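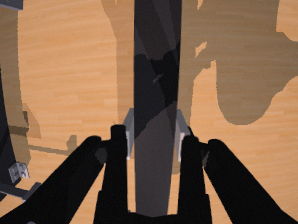
Yesterday I was at the open day of Cloltoteck in Bodton, and I promised some colleagues to write down what I saw. I will do it in short posts. I work in maintenance, I am not a programmer, so please correct me if I use a wrong word.

The open day was in two parts. Before lunch we sat in the simulation room, and after lunch we went down to the hall. I expected the hall to be the better part. For me it was the simulation room.

Frauke Hamann led the first part. She had one big screen and one normal computer, and she let the gripper work in simulation while she talked. The view was from the wrist of the arm, so you look down along the fingers to a wooden table. After some minutes you forget that the table does not exist.

The object between the fingers was long and dark gray, almost black, and made of many flat faces. A man near me asked why the table has such a nice wood grain and the object looks so rough. Frauke said the rough shape is easier to calculate, and the grain is only a picture laid on the table. So the grain costs almost nothing.

What I liked very much: the shadows. They are computed also for things which you do not see well from the wrist. On the right there was a big brown shadow with a ragged border, and I looked at it longer than at the gripper. In our workshop we had a camera which took a shadow for a part, so I have respect for shadows.

I asked if they make the shadows different on purpose. Yes. The light is moved a little for every run, and the color of the table also changes. She let it run up to 4,000 times in one night. In the morning she looks only at the runs which went wrong.

Then she opened the list of wrong runs from the last night. There were 206. She did not hide them, and I thought this was correct toward the visitors. Many had the same problem: the fingers came down a little turned, and one side touched before the other.

With a long object this is important. If one finger touches first, the object rotates on the table, and then the second finger arrives at a place where there is nothing to hold. Everybody who has picked up a pencil with thick gloves knows it.

Leandro Ledesma from Nseir sat in the first row and asked about friction. The answer was long and I did not understand all of it. I wrote down this: they do not trust one friction value, they take a low one and a high one, and the grip must be good with both. If somebody can explain this better, please write under this post.

Visitors could also try. You get a small handle, you move the arm yourself, and the computer shows your time. I needed 90 seconds for one grip. The boy after me, maybe twelve years old, needed 16. I went to drink a coffee.

Lunch was soup and bread. The soup was good. I sat with Hanne Dalsgaard, who builds packing lines, and she was less happy than me. Her opinion is that a simulation is always too clean: no dust, no oil, no bent part. I told this to Frauke later and she agreed with half of it. Dust they do not have. Bent parts they are adding now.

About the hall I will write less. It was loud and there were many people before the fence, so from the back I saw mostly jackets. Adelmo Palumbo explained the maintenance plan for the real arms, and this was useful for me. They check the finger pads every week and write the wear in a paper notebook. We do it also on paper, so I was glad.

Two practical things for people who want to go. The next open day is in January, and you must register for the simulation room, because it has few chairs. Parking is behind the building, the entrance in front is only for trucks.

Kvido Tichý asked me if they give the simulation files to visitors. I forgot to ask. I have written an email to Frauke and will put the answer here when it comes.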